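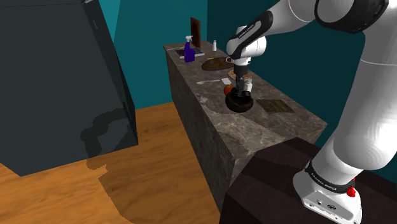 Kitchen counter in the simulator, arm over the black pot, apple right up against the rim.

From: Ivone Tavares
To: home-chores list
Date: 8 Apr 2021
Subject: Re: Can they do the dishes yet?

Hi all,

Teodor Moen wrote:

> I've been reading this list since February and I still can't tell
> whether I should be excited. Half of you say a machine will be
> clearing the table any minute now, the other half say it can't
> pick up a sock. I run a small catering kitchen in Ranville. We
> have one long counter and it's a mess by noon, pots and boards
> and spray bottles and somebody's lunch. What I want to know is
> simple. If I put an arm at the end of that counter, could it
> tidy up? Not cook. Just put things where they go.
>
> Also, why does everyone test in simulation? My counter is not
> in a computer.

Teodor, I love this question, and the short answer is "some of it, and more than last year!" Now the long one.

The picture at the top is from the kitchen set we've been using in Wurkudden (our test suite, for the newer people). I picked it because it sounds so much like your place. One long marble counter, a pot, a plate, a spoon, an oval board, a purple spray bottle further back, and one arm that has to deal with whatever it's given. The gripper has two fingers, and in this one they're down in the pot. If you've only seen videos of robots stacking colored blocks, please look at that apple for a minute. It touches the pot. A person would move either one without thinking. For the arm, it means that a grab at the left rim may shove the apple, and an apple that gets shoved rolls, and then you have a second chore you didn't have before.

So we do the boring thing and split "tidy the counter" into small jobs. Move the apple onto the plate. Move the pot onto the trivet. Put the spoon in the pot. Each one gets run over and over with the objects shifted a little each time. We finished 2972 runs over the winter (Jistoria, our scheduler, did the night shift, bless it) and I've been going through the failures with a big mug of coffee.

Apple onto the plate is in good shape. Round, a nice size for two fingers, doesn't much matter which way it's facing. When the apple stands clear of everything else I'd almost call that one done. With the apple against the pot, it's the worst of the apple setups, and most of the misses are the finger coming down on the rim.

The pot is harder than I expected. You have to pinch the wall, with one finger inside and one outside, and then the whole weight hangs off one side. It tips. In the simulator a tipped empty pot costs you nothing. In your kitchen, Teodor, it has soup in it.

And the spoon! Eight of us have worked on the spoon at one time or another. It lies flat, there's hardly anything to get a finger under, and the gripper either scrapes the counter or closes on air. Stasiv (the new grasp planner) slides it to the edge first and lets the handle stick out, and the first time I saw it do that I called my sister. It still drops a lot of them. I don't care, it's a real idea.

The spray bottle I haven't touched. Picking one up by the body should be fine. Using it to wipe down a counter is a different animal and I wouldn't promise you anything there.

As for why simulation: I can run 900 counters while I'm asleep, and none of them needs mopping afterward. What it won't give me is grease, steam, a wet handle, or a cook reaching past the arm for the salt. Our pot is shiny inside because someone set it to be shiny. So please take everything I've said as "works in there," and take a good bit off for your own counter. We plan to move the apple and pot jobs to a real arm next, 10 setups to start, and I'll post the numbers here even if they're ugly.

If you want to help, Teodor, you really could. Send me a list of what's on your counter at noon, and which things are usually touching each other. That second part is gold for us — our layouts tend to come out too neat, and I have to go in and push things together by hand. Sizes would be great too, mostly the pots. Handles or no handles?

For the person who asked off-list about cloths and towels: no, not in this suite. Everything we have is rigid. I'd love to hear from anyone who's folding things.

Ivone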